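Right, a few of you asked what I do all day, so a short thread. I collect examples for a robot arm to learn from. I move the arm, it records everything, and then we do it again. And again!

Current total is 136 keepers. A keeper is a run where the part ends up where it should and I didn't wobble so badly that Signe made a noise from the next desk.
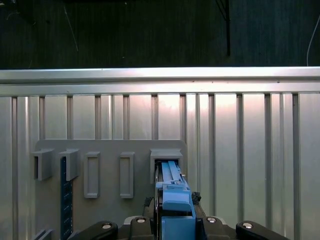

The slow approach is the bit I was rubbish at. My first 14 runs all came in dead straight and perfect, and Ea binned the lot (fair enough, the arm would've had no clue what to do if it started slightly off). So now I begin from somewhere different every time, even a bit daft.

We keep the near misses too, if I recover from them. Ea loves a recovery. There are 19 in the set so far and I'm weirdly proud of every one.

Computer innards are the other half of the job and oh my days, cables. They never sit the same way twice, which is great for variety and terrible for my shoulders.
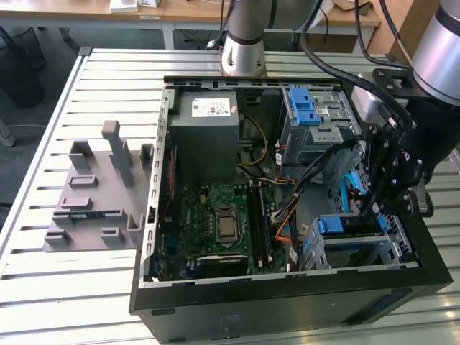
How long does one run take? Mine are usually 56 seconds, plus however long it takes me to put everything back and label it.

Labelling is after lunch, with biscuits. Cristóvão wants the grasp and the insertion marked separately from now on, so I've got all the old ones to go back through. Kettle's on, more tomorrow!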